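Bead Program Moves Into Larger Room at Besmont Community Center

BESMONT — A threading and lacing program for young children will open in a larger ground-floor room at the Besmont Community Center in December, the center's early learning office announced Thursday.

The program, which has operated out of a shared meeting room on the second floor, offers supervised sessions in which children string large beads, sort them by color and shape, and practice other tasks that require the use of both hands. It is open to families in Besmont and in the neighboring district of Undamora.

Menaka Khan, who directs early learning at the center, said demand for places had exceeded what the former room could hold.

"Families have been on a waiting list since the spring," Khan said in a statement. "The new room allows us to schedule 5 sessions a week and to leave the tables set up between them."

Under the previous arrangement, staff members packed the materials away at the end of every session so that the room could be used in the evening. Khan said setup and cleanup took up a significant part of each morning.

Work on the tables centers on chunky beads and cubes in bright, solid colors, threaded onto string. A child holds the bead in one hand and passes the string through with the other, then changes hands to pull the string clear. The program's written guide describes the change of hands as the most demanding step and advises adults to allow time for it.
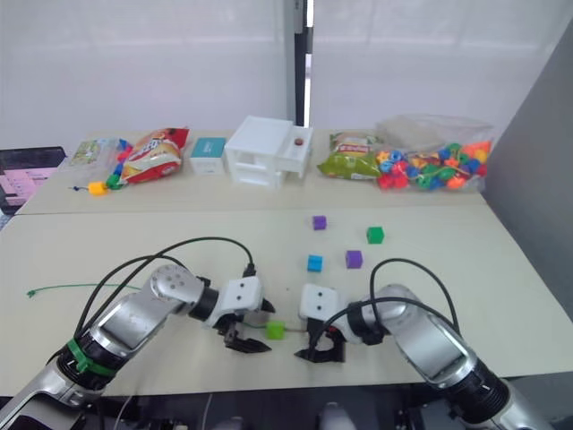 The guide was prepared by Gayan Begum, an occupational therapist who has advised the center for two years. It recommends that a beginner be given no more than a handful of cubes at once and that the remainder be kept on a separate surface, within view but out of reach.

"A full bag emptied onto the table is attractive to a child, but it makes the task harder," Begum said. "With a few pieces and a clear surface, the child can see what comes next."

Begum said children who are comfortable with cubes move on to shaped pieces such as stars and flowers, which must be turned in the fingers before the hole can be found. Older participants may be asked to copy a short color pattern or to make one for another child to follow.

The guide also covers the choice of string. New participants are given string with a stiffened end, and softer string is introduced once the basic movement is familiar. Parents who wish to continue at home may borrow a small set for up to 2 weeks. Borrowed sets are to be returned to the front desk, where they are checked for missing pieces before being lent again.

The layout of the new room follows the same approach. Light-colored tables are used so that beads and string stand out against the surface, and supplies are kept together on a table at the back. White backdrops are intended to limit distractions.

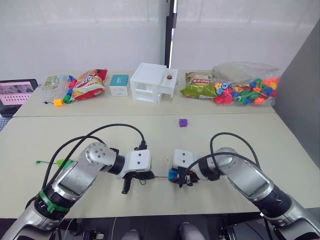 Bagged lacing beads, snack bags and a small white drawer unit on the back table, with a single purple cube on the table in front.

Kamrul Gunawardena, the center's facilities manager, said the move required few changes to the building. The floor was refinished and a sink was added in the adjoining hallway. Additional coat hooks were placed at a height suitable for children.

The center received a donation of 400 lacing beads from Karunaratne, a family-owned toy store in Undamora, and a contribution toward furniture from Watell, a local office supply firm. The center did not disclose the amount of the contribution.

"We were asked for something simple and sturdy," said Habibur Barua, manager of the Karunaratne store. "We are pleased that the beads will be used by so many children in the area."

The early learning office expects to serve 200 children over the coming year. Sessions are intended for children between the ages of three and six, and each child must be accompanied by an adult. No sessions will be held on public holidays.

Families currently on the waiting list will be contacted first and will have one week to accept a place. Remaining places will then be offered to the public in the order in which requests are received. Children already enrolled do not need to register again, although parents are asked to confirm their preferred session time and to update emergency contact details.

Parents of children with food allergies are asked to inform staff at registration. Snacks may be brought to the room but are to be eaten only during the scheduled break, after the beads have been put away. Hands must be washed before work resumes.

Tharindu Biswas, the program's session coordinator, will hold an open morning for parents before the first session. Visitors will be able to see the materials, review the guide and ask questions about the lending sets. Attendance is not required for enrollment.

Registration forms are available at the front desk of the Besmont Community Center during regular opening hours. Completed forms may be returned in person or left in the box beside the main entrance. The former meeting room will return to general use once the move is complete.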